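Brirari Wrist Gripper Kit: my notes after a month on the bench

I bought this one with my own money (well, the shop's money, sorry Roel) and I've had it bolted to our arm since June. We pull apart old servers for parts, so I wanted a gripper slim enough to get down among the memory slots without bulldozing everything next to them.

What you get

The gripper, a wrist plate, a bag of hex screws, a little wrist camera and 22 pages of manual. Mine came to 1484 with the camera, and Prarunine wanted 1514 for the same box, so do shop around!

On the job

Most of my time goes into boards like the one coming up, and I drive it almost entirely from the wrist camera. Black linkage on a green motherboard is easy to follow, even when the light blows out a corner, and I can see the slots and the CPU bracket past the links.

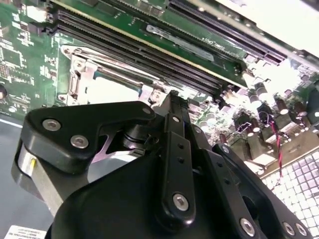
What I'd change

The links sit right in the middle of my view, so I wish the camera were mounted a touch higher. Swapping fingers is fiddly too – those hex screws are small and they love to roll under the bench. Yiran Luo at Curkau answered my email about spares the same evening, which was lovely.

Would I buy it again? Yes, and I've already asked Roel for a second one. He's thinking about it.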